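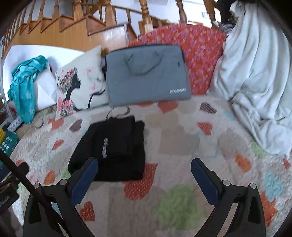 Rebuilding the timing on a durational sound piece

The Skusberg piece ran for 63 hours without stopping. I did the playback system for it, and a few people have written asking how the timing worked, so I am putting my notes here in more or less the order I made them.

The work is called Nisside. A performer stays in a closed room and reads a long list of place names, one at a time, while a second set of names plays back from speakers in the corridor outside. The rule in the score is that a recorded name may never overlap a spoken one. The score says nothing about how to manage that. Earlier showings used a person at a mixing desk, which is fine for an afternoon and no good at four in the morning.

The source material was 687 recordings. They came to me as one folder with three naming schemes in it. I renamed everything by hand, trimmed the silence at both ends, and leveled them to the same loudness. Nine had a refrigerator hum under the voice. I filtered four of those and left the other five alone, as the filter made the consonants dull.

Detection came next. The performer wore no microphone, by request, so I hung two in the room and took the louder signal at any moment. A simple gate opened when the level passed a threshold and closed after 1.4 seconds of quiet. Playback was allowed only while the gate was closed. The first version was a patch in Zunix, which I have used for years and which handled the logic without trouble. What it did badly was recover. If the sound card dropped out for a moment, the patch kept running and sent audio nowhere, with no error. I added a watchdog that listened to the output bus and restarted the card driver after ten seconds of unexpected silence.

That fix caused the next problem. The piece has silences in it. Some are long. During the first overnight test the watchdog restarted the driver 109 times, each with a small click in the corridor. I changed it to check for an inaudible test tone instead. The tone sits at 19 kHz and very low level. One visitor later told the front desk that something was whining near the stairs, and I have no reason to doubt it. I dropped the tone a further 6 dB and heard no more on the subject.

The remaining question was what to do when the performer began speaking in the middle of a recorded name. Strictly, the rule is broken at that point whatever you do. The options were to cut the recording dead, fade it, or let it finish. Cutting sounded like a fault. Letting it finish gave overlaps of up to two seconds. I used a fade of 180 milliseconds and put the interrupted name back in the queue, to be played again later from the start.

The log for the full run shows 3585 names played to the end. I have not worked out the number of interruptions yet, as the counter reset with each driver restart and I need to stitch the files together.

Two things I would change. The room microphones picked up the chair, and the gate took every creak as speech. A band limit on the detector input would have helped. And the log should have gone to a second drive. It went to the same disk as the audio, and for one stretch in the second night there is a gap in the record that I cannot explain.

The piece goes to Entwistle in February. The corridor there is half the length and has a tile floor, so the speakers will have to move and the playback level will come down. I have asked for a floor plan with the outlets marked.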